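Foro Taller y Costura > Maquinaria y compras
Tema: Presupuesto para automatizar el doblado, ¿pinzas manuales o brazo?

puntada_larga
Hola a todos, vuelvo con el tema del dinero. Tengo un tallercito de arreglos y ropa de segunda mano, y quiero meter algo de automatización en el doblado el año que viene. Dranovis me alquila dos pinzas de mano para grabar demostraciones por 270 euros al mes, y luego ya se vería lo del brazo. Mi duda es si empezar por ahí o ahorrar para el brazo directamente. Lo que más me preocupa es la tela blanda, que en cuanto la levantas se arruga y se junta toda contra la base:
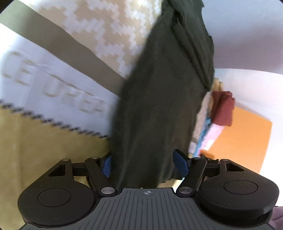
El comercial me dice que con unos dedos más largos mejora (los cobra aparte, claro). ¿Alguien los ha comprado?

hilvan_78
Yo sí, los de Prunby, y no los volvería a pagar. Para punto grueso bien, para camisetas ni fu ni fa. Guarda ese dinero para almohadillas de repuesto, que se gastan.

Noe_remalla
Pues yo discrepo, hilvan. A mí los dedos largos me van de maravilla, sobre todo con mangas. Lo que sí es un robo es el mantenimiento: pagué más de 679 euros el primer año entre piezas y calibrados. ¡Eso no sale en ningún folleto! Pide el precio por escrito.

puntada_larga
Uf, gracias, eso no lo tenía apuntado. Rehago la hoja de cálculo esta noche. Las mangas son justo mi otro quebradero de cabeza, porque quiero que la prenda quede extendida antes del primer pliegue y sobre una colcha con costuras no sé yo si vale de prueba.

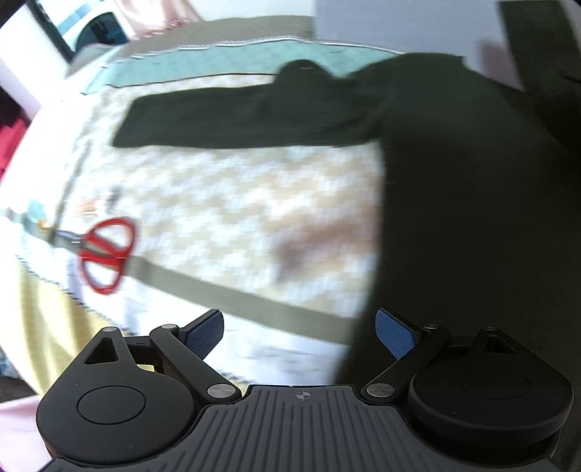 También me han hablado de una mesa de Plorkudel con superficie lisa, pero entre eso y el alquiler me planto en diciembre sin un duro.

hilvan_78
La mesa es lo último que compraría. Un tablero liso sobre caballetes y a correr.

B. Kamolrat
Buenas, soy Buppha Kamolrat, llevo compras en Noiphan. Yo alquilaría dos meses y grabaría con la ropa que de verdad os entra, arrugada y todo. El brazo lo pediría después, con esos datos en la mano. Y mirad si el alquiler se descuenta de la compra, a nosotros nos lo aceptaron a la segunda.

Noe_remalla
Lo del descuento es buenísima idea. Con lo de alquilar dos meses no estoy tan de acuerdo, a mí se me quedó cortísimo.

puntada_larga
Pregunto lo del descuento y os pego aquí la oferta cuando me llegue.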